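We use cookies to keep this site working and to see which pages people read. By carrying on you agree to this. Accept / Manage settings

A morning teaching a robot to pick up blocks
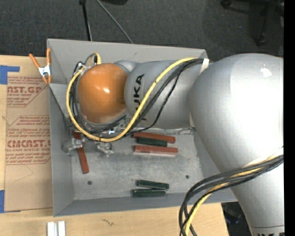

Vikas Tripathi reckons you can learn more about your own hands in one morning of this than in a lifetime of using them. I'd heard that from him by email before I ever got on the train, and I thought it was the sort of thing people say to get you to visit. Then I had a go myself and came home looking at my fingers as if they belonged to somebody else!

The person I'd come to talk to was Savita Gautam, who looks after the teaching side of things at Lerkside. By teaching she means teaching the robot. She made me a very strong tea, sat me down next to the bench with the KUKA arm and the metal bin of blocks, and talked for most of two hours while I scribbled. (My notes are dreadful. Anything muddled below is me and not her.)

I asked her to start with the basics, the way she'd explain it to her mum.

"My mum thinks I play with bricks all day," she said, "and she's got a point. I want the arm to pick up a block out of a bin. I could sit and write out every move. Or I can take hold of the controls, do the job myself through the arm, and record what I did. Then I do it again with the blocks lying differently. After enough of those, the software has a go at working out what I'd do with a mess it hasn't met before."

There are two ways she does the showing. One is by hand, where you put the arm in a soft sort of mode, get hold of it and steer it about. The other is by remote, with a little handheld controller that the arm copies. She likes the first for explaining things to visitors and the second for getting work done.

"When you push the arm yourself you feel everything, and that's lovely, but your body's in the way," she said. "You're leaning over the bin, your elbow's blocking the view, and you find you're doing it by feel. The robot hasn't got your shoulder. It's only got what the camera sees and what its joints are doing. With the remote I have to stand back and work with more or less what it's got."

I wanted to know what the hard bit was, because picking up a block didn't sound very hard. She laughed at me quite a lot.

"One block in the middle of an open bin, fine, you'd have that after lunch. Blocks lying side by side and touching, that's where people start swearing. You need room for the fingers on both sides and there isn't any. And blocks against the wall are worse. You've got a sloping metal side and a gripper that would like to be exactly where the metal is."

So what does she do?

"Same as you would. You nudge it. You get one finger on the end and tip it, or drag it out a bit, and then you take it. People do that without thinking, and then they tell me they just picked it up. Watch the recording back and there are three little shoves before the grab. Those shoves are what I'm after."

Her first lot of recordings, back in June, had no shoves in them at all. She'd been tidy. She laid the blocks out nicely, did 32 clean pick-ups and was very pleased with herself, and the arm then learnt to be brilliant at bins that had been laid out nicely. Tip them in any old how and it went to pieces. She threw out 22 of the 32 and began again with the bin in a state.

"Esben told me on day one to make a mess," she said. "I didn't listen. Esben has been very decent and has only brought it up every week since."

That's Esben Þrastardóttir, who wrote the recording software they use, which goes by the name of Skevo. I got a few minutes over the phone and asked whether bad attempts get deleted. "Depends how they're bad," Esben told me. "If Savita drops a block, sees it's gone wrong, and goes back for it, I want that. That's gold! If she stops halfway because she's thinking about her dinner, I don't want that, because the robot will learn to stop halfway as well."

I'm afraid it really does. Savita told me about a pause she used to make just above the block, a tiny hover while she made her mind up. She hadn't known she did it until the arm started hovering too, in the same spot, like a child copying the way you sneeze.

Then it was my turn. I had the remote for 12 tries and I'd call 2 of them good. Your hand goes left and the arm goes left, and you think you've got it, and then you try to judge how far down the fingers are and you haven't a clue. I closed the gripper on thin air more than once. I also said sorry to the robot, out loud, which Savita says everyone does. What I'd never have guessed is how tiring it is. You're hardly moving, but you're concentrating the whole time, and my jaw ached on the way home.

She does it in short stints for that reason, and swaps with Vikas when either of them gets sloppy. Swapping brings its own bother. He comes in from high up and she comes in low from the side, and for a while the arm tried to split the difference and did neither. They now stick to one way of coming in and argue about it beforehand.

I asked if she ever minded, spending her days showing a machine something any toddler can do.

"A toddler's had practice," she said. "Have you seen how many things they drop?"

She's moving on to softer objects next, sponges and cloth bags, and she's dreading the bags. I've asked if I can come back for those. She said yes, if I bring the biscuits and promise to keep my hovering to myself.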